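리스틀로 공개 시연일

리스틀로 공개 시연일(Listlow 公開試演日)은 로봇 작업 데이터 수집 업체 프라크몬트(Prakmont)가 리스틀로에 있는 작업 공간을 외부에 개방하고, 손에 쥐는 그리퍼를 이용한 가사 동작 시연을 보여 주는 행사이다. 매년 12월에 열리며, 오전 10시부터 오후 4시까지 진행된다. 입장료는 없으나 사전 신청이 필요하다. 현지에서는 줄여서 '리스틀로 시연일'이라고 부른다.

개요

행사는 프라크몬트가 운영하는 수집 사업 '렐테오(Relteo)'의 일부로 시작되었다. 렐테오는 사람이 양손에 그리퍼를 들고 옷 걸기, 수건 개기, 그릇 옮기기 같은 집안일을 수행하고, 그 움직임을 로봇 학습용 자료로 기록하는 사업이다. 첫 행사의 방문객은 113명이었고 대부분 인근 대학의 공학 계열 학생이었다. 이후 일반 주민의 신청을 받으면서 규모가 커져 가장 최근 행사에는 1,593명이 다녀갔다.

초기에는 완성된 로봇 팔의 동작을 보여 주는 순서가 중심이었다. 그러나 방문객 설문에서 로봇이 동작을 어떻게 배우는지 알고 싶다는 의견이 많이 나와, 세 번째 행사부터 수집 작업 자체를 공개하는 방식으로 바뀌었다. 로봇 팔 시연은 오후에 한 차례만 남아 있다.

장소

리스틀로 작업 공간은 단층 건물로, 접수실과 수집실, 장비 보관실로 나뉜다. 수집실은 일반 가정과 사무실에서 쓰는 가구를 그대로 들여놓은 방들로 이루어져 있다. 가구 배치는 정기적으로 바뀐다. 같은 동작이라도 주변 물건과 조명이 달라지면 별도의 자료로 취급되기 때문이다. 방문객은 소규모 조로 나뉘어 방마다 15분가량 머문다.

시연 내용

오전 시연은 옷걸이 과제와 식탁 과제로 구성된다. 옷걸이 과제에서는 작업자가 스탠드형 옷걸이를 대상으로 양손 그리퍼를 사용한다. 식탁 과제에서는 접시와 수저를 정해진 자리에 놓는다. 과제를 마칠 때마다 진행자가 기록된 궤적을 화면에 띄우고 설명한다.

옷걸이 과제 시연

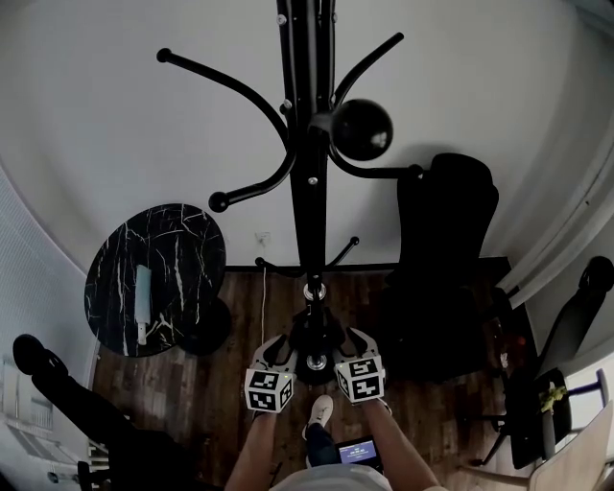
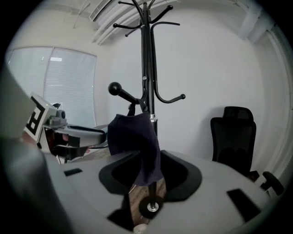
옷걸이 과제는 렐테오의 과제 목록에서 중급으로 분류된다. 천은 잡는 위치에 따라 처지는 모양이 매번 달라지고, 작업자는 양손의 높이와 각도를 함께 조절해야 한다. 시연에 쓰이는 검은색 옷걸이는 휘어진 고리가 여러 방향으로 뻗어 있고 끝이 둥근 공 모양이어서, 천을 어느 쪽에서 가져가느냐에 따라 접근 경로가 달라진다. 그리퍼에 달린 흑백 사각 무늬의 표식은 손의 위치와 방향을 계산하는 데 쓰인다. 표식이 가구나 천에 가려지면 해당 구간의 자료는 따로 검토한다.

리스틀로에서 수집된 옷걸이 과제 기록은 모두 1,901건이며, 이 가운데 일부는 공개 시연 중에 남긴 것이다. 시연 중의 기록도 평소와 같은 기준으로 검수하고, 방문객의 얼굴이나 음성이 들어간 부분은 삭제한다.

체험 순서

오후에는 만 14세 이상 방문객이 그리퍼를 직접 들어 볼 수 있다. 체험자는 손목 끈을 조인 뒤 수건이나 얇은 셔츠를 집어 옮기는 동작을 한다. 한 사람에게 주어지는 시간은 5분이다. 체험 중의 동작은 화면에 표시되지만 저장되지 않는다. 대기 시간이 길어 오후 3시 이후에는 신규 접수를 받지 않는다.

운영

행사의 안내와 접수는 지역 행사 대행사 호우라니(Hourani)가 맡는다. 프라크몬트는 작업자와 장비를 제공하며, 시연 작업자는 평소 리스틀로에서 근무하는 인원 중에서 정한다. 건물의 수용 인원이 제한되어 있어 신청자가 모두 입장하지는 못한다. 최근 행사의 신청자는 대략 2,850명이었고, 입장자는 추첨으로 선정되었다.

평가

지역 학교들은 이 행사를 진로 교육 일정에 포함하고 있다. 한편 한 방에 머무는 시간이 짧고 옷걸이 과제처럼 바닥 가까이에서 이루어지는 동작은 뒷줄에서 잘 보이지 않는다는 지적이 있었다. 주최 측은 이에 따라 수집실 밖 복도에 중계 화면을 설치하였다. 외국어 안내는 영어로만 제공된다.

같이 보기

모방 학습
원격 조작
로봇 그리퍼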